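Friday, August 16, 2019

Notebook, postgraduate recruitment. Carrying on from the last entry, which stopped halfway down a page when the projector room was wanted.

The question is still whether we pay for a table at the Drernora fair in December or put the money into our own visit day. The Drernora people want 899 pounds for a table, two chairs, a line in the printed programme and "access to the applicant pool". I have asked twice what the last item means in practice. The first answer was a brochure. The second was a phone call in which the word "access" was used several more times.

What I know so far. Last year we had 29 names on the sign-up sheet from the fair. I have now gone through all of them against the applications list, which took most of Tuesday because people write their email addresses on a clipboard as if running for a train. Of the 29, six started an application form and four finished one. Two came for interview. One took up a place, and she had already written to us in the spring before the fair, so I am not at all sure the fair gets the credit for her. The Drernora report counts her, naturally. It also counts the other 28 as "engaged prospects".

I would like to be fair to the thing. A student in the far north who can't afford four separate train journeys gets to talk to a lot of programmes in one weekend, and that is worth something to the student whether or not it is worth 899 to us. I keep having to write that down because I forget it as soon as I open the invoice. But then the students pay as well, and the hotel rate they are quoted is higher than the one I found by looking for two minutes.

Draft page for the visit day is up on the test site. Text is mostly last year's with the dates out. Still to fix: the funding paragraph says "generous", which I want gone unless someone can tell me compared with what. The paragraph on supervision says students meet their supervisor "regularly". Same complaint. If it's every fortnight, say every fortnight. If it's whenever the supervisor is in the building, we should think about that before we think about the page.
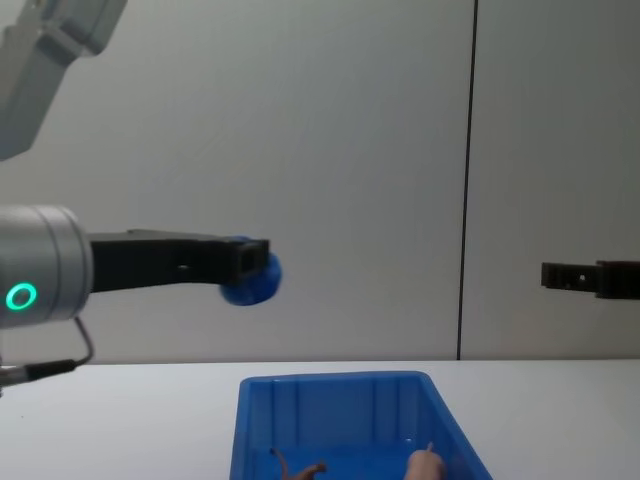 Robot arm at bench height, green ring light on the wrist.

Interview format. We tried the Kistura scoring sheet in the spring round and I promised to write up what I thought of it. I don't think much of it. The sheet has 20 boxes, each scored one to five, and the total is meant to rank the applicants. I took the scored sheets from both interviewers in each pair and laid them next to each other. On the total they look close enough. Box by box they are all over the place. On "intellectual curiosity" one of us gave a two and the other a five to the same person, for the same half hour. The totals agree because the disagreements cancel, and I don't find that reassuring.

The Kistura guide says agreement improves with training. It may do. It may also be that once two people have sat through the same training they learn to tick the same box, and I can't see how we would tell the one from the other with our numbers. We interviewed 26 people. You can make 26 people say nearly anything if you cut them up enough ways.

Things from the spring round that I would keep, scoring sheet or no scoring sheet:

Sending the applicant the first two questions the day before. Several of them said they were less nervous. The answers were longer, and I thought better, though I knew which group had had the questions in advance so my opinion is worth what it's worth.

Asking what they would drop from their project if they had half the time. Best question we have. Nobody has a prepared answer for it and you find out quickly who has thought about the work and who has thought about the form.

Ten minutes at the end with a current student and no staff in the room. We are not to ask the student afterwards what was said. I put this in capitals on the plan last time and it still happened once.

Things I would drop: the "where do you see yourself" question, the group task with the newspaper and tape, and the written piece done in the room. On the last one, we set it, they wrote it, and as far as I can find from the folders it was read by one of the two interviewers in fewer than half the cases. If we aren't going to read it we shouldn't make anyone write it.

Online interviews. Fetier was the platform. Sound dropped in three interviews, and in one of those we lost the applicant for eight minutes and then carried on as though we hadn't. I looked at the scores for those three and they are all in the lower half. Three is too few to hang anything on, but I would be unhappy to learn that we were marking people down for their broadband. Suggest that a dropped call means a fresh slot, same week, no argument. The Fetier sales page says "crystal-clear conversations from anywhere". I have kept a copy of it in the folder with the complaints.

Fees. Our own application fee came up again. I asked what it pays for and was told "processing". I asked what processing costs and was told that had not been worked out. We do waive it, but the waiver is on the fourth page of the guidance notes, after the section on passport photographs, and you have to ask for it by email before you apply. I can't prove it puts people off. I would bet on it though. Moved the waiver to the top of the draft page and will see who moves it back.
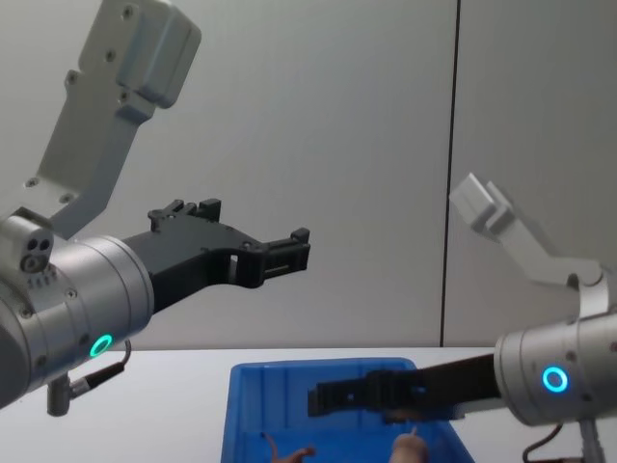 Vahidi read the draft over lunch and thinks I am being too hard on the fair — the four finished applications were good ones, the best of them would never have heard of us otherwise, and you can't put a price on a name getting about. My answer was that Drernora has managed to put a price on it quite easily. Vahidi's other point was better: if we don't go, we won't know what we missed, and the visit day will look like a success simply by being the only thing we did. That is true and I don't have a reply to it yet.

One way round might be to do both this year and ask every applicant, on the form, where they first heard of us. Free text, no drop-down. The drop-down we had before offered five choices, and the first on the list got most of the ticks, which tells me about lists. It would mean reading the answers by hand. I'm willing to do that for one year.

Before we agree to it I want written down, now, what result would make us stop going. Otherwise we will get some middling number and everyone will find in it what they thought already, me included. My suggestion: if fewer than three people who take up a place name the fair without being prompted, we don't book again. Vahidi says two. We left it there.

Visit day, rough shape. Arrive by half past ten, so that people coming from a distance can use a cheaper train. Short welcome, and I mean short; last year's went on for fifty minutes and included a history of the building. Then straight into small groups round the workrooms. Lunch with current students. Interviews in the afternoon for those who want to do them on the same day, and the offer of a later online slot for those who don't, with no hint that one is looked on more kindly than the other. Travel money paid on the day or within the week. Last year some people waited until the summer for theirs, and I had two very polite emails about it that made me feel worse than rude ones would have.

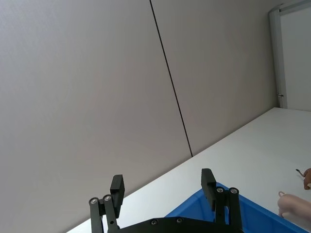
The same goes for decisions. The letter says "within four weeks" and I checked the sent dates: the median was a little over five. Other places were making offers in that gap with short deadlines attached, so some of the people we lost may have been lost to nothing grander than our being slow. Again I can't show it. Two declined offers gave a reason, and one of the two said they had already accepted elsewhere by the time ours arrived. I would sooner promise six weeks and keep to it, though I'd much sooner do it in three.

There is also the matter of references. We ask for three and read, I think, one and a half. They all say the applicant is in the top few per cent. Either we are attracting an astonishing crowd or the top few per cent has got rather roomy. Proposal is to ask for two, and only after the interview, and to ask the referee one plain question in place of the form: what did this person find difficult, and what did they do about it? Some referees will hate it. Some will write the usual letter anyway and paste it in.

To do before the next entry:

Ring Drernora and ask for last year's attendance split by subject. If they say they don't collect it, ask how they wrote the report.

Take "vibrant" out of the draft page, both times.

Find out who can approve travel money on the day.

Pull the spring interview notes for the three dropped calls and have someone who wasn't there read them cold.

Reply to the two polite emails. They should have had an answer from me long before now.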